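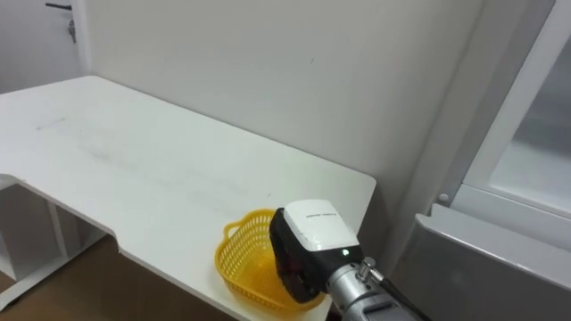
Grey scuffs on the white top, yellow basket near the corner

Stain cover on furniture, does it ever pay out?

oakley_m
Bought some white furniture from Lambert in Stestdale and got talked into the five-year Surance plan at the till. Now I've got grey smudges that won't shift and I'm reading the small print properly for the first time. It covers "single accidental incidents reported within 20 days" but not "gradual accumulation". Has anyone had a penny out of them? I have my doubts.
Malcolm

tealeaf
No. Next question.

More seriously, gradual accumulation is how they got out of ours. They ask when it happened, and if you can't name a day they say it built up over time. If you can name a day they ask why you waited.

D_Lightfoot
I'll be the odd one out. They paid for a new top for me in August, no fuss, after a spilt bottle of ink. I rang the same afternoon and had photos. The table cost 400 pounds so I thought the cover was decent value.

tealeaf
Ink is the one thing they always use in the leaflet, Dorothy. I'd like to hear from somebody who claimed for ordinary wear and got anywhere.

D_Lightfoot
But it isn't sold for ordinary wear. You wouldn't claim on your car insurance for bald tyres.

oakley_m
The lad in the shop said "any mark, any reason". I asked him twice. Obviously none of that is on the paper. 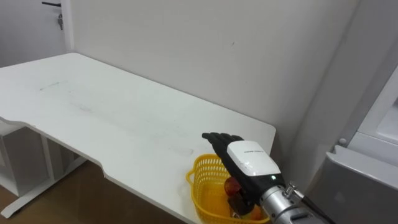 What bothers me more is the cleaning kit that comes with it. One bottle of spray and a cloth, and page 2 says the cover lapses if you use anything else. So if I'd wiped it with washing-up liquid like a normal person, that's me finished. How would they even know?

gantry66
They'd ask you and you'd tell them, like most people do.

I used to do delivery for a different firm (Cenorbridge) and their version was the same wording with another name on the front. Some 1035 plans sold out of our depot one year. I never once took a replacement out on my van. Make of that what you will.

D_Lightfoot
That only shows you weren't on the replacement run.

gantry66
There wasn't a replacement run.

tealeaf
Malcolm, how long ago did you buy it? You might still be able to cancel the plan and get some of the money back. Check the paperwork for a cancellation period before you ring, and don't let them steer you into a claim first.

oakley_m
Three weeks tomorrow. Off to find the receipt.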